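Workshop notebook, simulation bench
October 19, 2019
Entry by Wenceslao Durán

Second proper day with the Movix trial licence, and I am writing this up before I forget which menus I went through. Short version for anyone skimming: I like it a lot, more than I thought I would after the install, and I think we should ask Troncoso for the longer evaluation before ours runs out.

Background for those who were away in May. We have been doing all the two-arm work in Namum, which we know inside out and which gets slower every time we add a piece of furniture. Inton (who sell Movix, and who were very patient with me on the phone) offered us a trial with the full room library and the two-arm base model included. I said yes mainly for the room library. Building rooms by hand is the job everyone here avoids, me included.

Install notes. The installer wants its own folder and will not share one with Namum, so I gave it one. It fetched the first pack of rooms without trouble, then sat on the second pack for ages with no progress bar. I went for coffee. When I came back it was done. Inton say the bar is coming in the next release. The licence key has to be typed in, not pasted, and a zero looks just like the letter O in their font. If yours is refused, check that first.

Loading a room. This is the part that made me grin. You pick a room, pick a robot, click on the floor where you want it, and you are in. No file editing at all! The furniture comes with sensible contact surfaces already set, so the grippers don't sink into tabletops the way they did in our home-made kitchen. The sample set has 19 rooms and I have been through most of them, quickly, just to see what's there. They connect to one another as well, so you can look out of one into the next and it is all loaded, with furniture in it. In Namum we fake that with a flat wall and hope the camera never turns.

Some of the decorating is bold, I'll say that. Whoever chose the wall textures had a good time. Useful for us though, as our vision people keep complaining that every test we give them has white walls and a grey table.

Speed. Our usual Namum room with both arms moving runs at around 30 frames a second on the bench machine, and drops when the grippers touch something. Movix held steady through the same sort of reach, contacts included. I haven't measured it properly yet, so please don't quote me to anyone. It felt smooth, the fan stayed quiet, and I could drag the sliders while it was running and watch the arms follow. That alone will save us hours.

Arm control. Joint mode works as you would expect. Hand mode (you give it a point for the gripper and it works out the rest) is very good on the right arm and slightly odd on the left, where it likes to swing the elbow out wide before it comes back in. I suspect the rest pose and have written to Inton about it. Both arms can be told to hold still relative to the base while the base turns, and that is a lovely thing to have. We spent weeks trying to get that out of Namum.

Camera. You can fix it to the room, to the base, or to a link on the robot, and there is a separate roll setting that I would like everyone to know about. It is remembered between sessions. If you open a room and everything leans over like a ship, look at roll before you go hunting in the base settings. Zero puts it level again.

Desk task. I picked a room with red walls, a window and a big wooden desk, with a small stack of papers on it, and used that for reach practice for the rest of the session. The aim is modest: bring the right gripper in over the desk close to the papers, fingers narrow, without the left arm wandering across. The desk is wide enough to be kind to beginners and the papers are thin enough to be a nuisance, so it should make a good standard test. 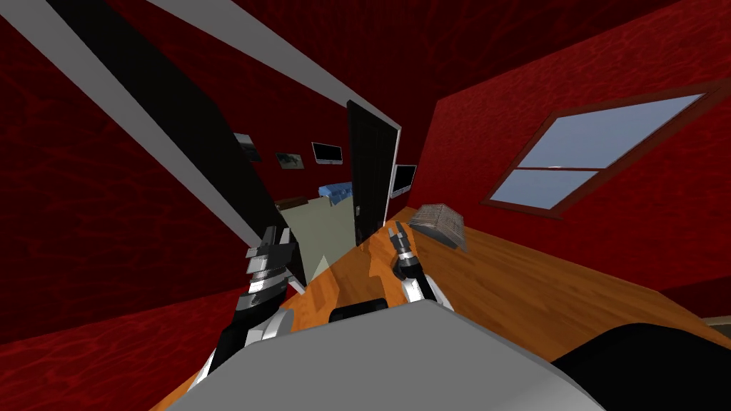
Settings I used, so that we can repeat it: default contact stiffness, gravity on, step size as shipped, gripper speed turned down by half. The object list gives the mass of everything in the room and lets you change it on the spot. I set the papers to 380 grams, heavier than the default, so that a light brush wouldn't send them off the far side. We can bring that down once the approach is reliable.

Things I don't like yet. Undo only goes back 2 steps. The saved poses are listed by time and can't be renamed, so I have been keeping my own list on paper. The manual is friendly but thin on grippers, and the search box in it finds nothing with a hyphen.

Still to do:
Get real timings against Namum, same arm path, same machine.
Try hand mode on the left arm with a different rest pose.
Load one of our own objects and see if the scale comes through.
Ask Inton what happens to saved rooms when the trial ends.
Write to Troncoso about the evaluation.

The bench machine is free tomorrow morning if anyone wants a go. My login is open on it and the desk room is saved under my initials. Please save under your own name and leave mine as it is.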